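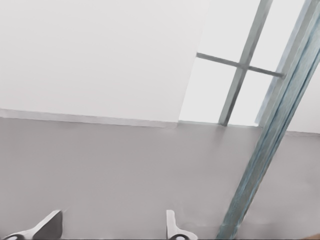
Simulated view over an open two-finger gripper, with bare floor and a window beyond. Render from the Drarkholm household set.

Tidying a hallway is a short job for a person. For Uchenna Akinola, who leads manipulation testing at Militz, it has taken up most of the period since May. Her group runs chore tasks in simulation before any of them reach hardware, and the question put to her for this article was a simple one: can a machine do housework yet?

"Some of it, under conditions," Akinola said. "I would want to see the conditions written next to the claim."

The test suite, called Drarkholm, covers chores in the home and a smaller number from shop floors, such as restocking a shelf or facing up a row of boxes. Each chore is defined by a start state, an end state and a time limit. A run passes if every object is within tolerance of its end state when the time limit expires and nothing has been dropped on the way. There is no partial credit.

In the last full round the group ran 2,574 attempts at putting footwear away. Of those, 1,751 passed. Akinola does not regard the result as good.

"A third of the time you still have a shoe in the wrong place," she said. "If you paid for that, you would send it back. As a research number it is useful, because the failures are sorted by cause and we can work on them in order."

The largest group of failures comes from the grasp. A rigid cup can be modeled as a fixed shape with a few sensible places to hold it. A slipper bends where it is gripped, and the band across the top is open underneath, so a finger can pass through and catch on the way out. The controller has to pick a width and a height for the fingers with a margin of about 5 millimeters. Too high and the fabric slides away. Too low and the fingertip presses on the sole.

"People ask why we don't just use a bigger hand," Akinola said. "We tried one. It held the slipper well and then it could not let go of it next to anything else."

Placement accounts for most of the rest. A rack made of rods offers very little surface, and a slipper set down a short distance off line can tip between them. With two arms there is also the matter of shared space. Both have to come in toward the same rack, and the planner will usually make one wait. Waiting costs time, and time limits are where a number of otherwise clean runs are lost.

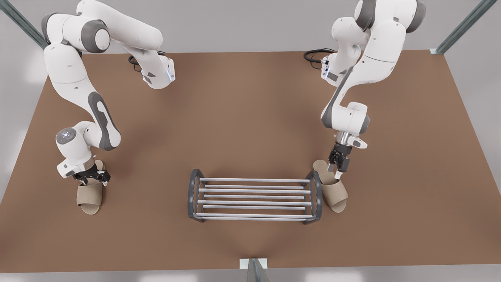
What simulation leaves out

Akinola is careful about what the figures mean. A simulated floor has no grit on it, and simulated fabric does not wear. Friction is a number that someone typed in. The group varies that number from run to run, along with lighting and starting positions, so that a controller cannot succeed by memorizing one arrangement.

"Variation helps, but we choose the range," she said. "A real house is under no obligation to stay inside it."

A second program, Clustlow, takes controllers that do well in Drarkholm and repeats the same chores on physical arms. Pass rates fall on transfer. She declined to give a figure before the repeat runs are complete, and would say only that footwear drops further than dishes and less than laundry.

Shop-floor work

The shop tasks score higher. Shelves have known heights, boxes are rigid, and the stock arrives in the same packaging each time. Akinola expects paid use there first, probably overnight and in a closed aisle. Her condition for recommending it is 2,000 consecutive attempts on hardware without a dropped item. The current best streak is well short of that.

Asked which household chore she would hand over today, she named clearing rigid dishes from a table to a counter, with a person in the building. She would leave shoes off the list for the present. The next round of Drarkholm adds lace-up footwear, and she expects the pass rate to go down.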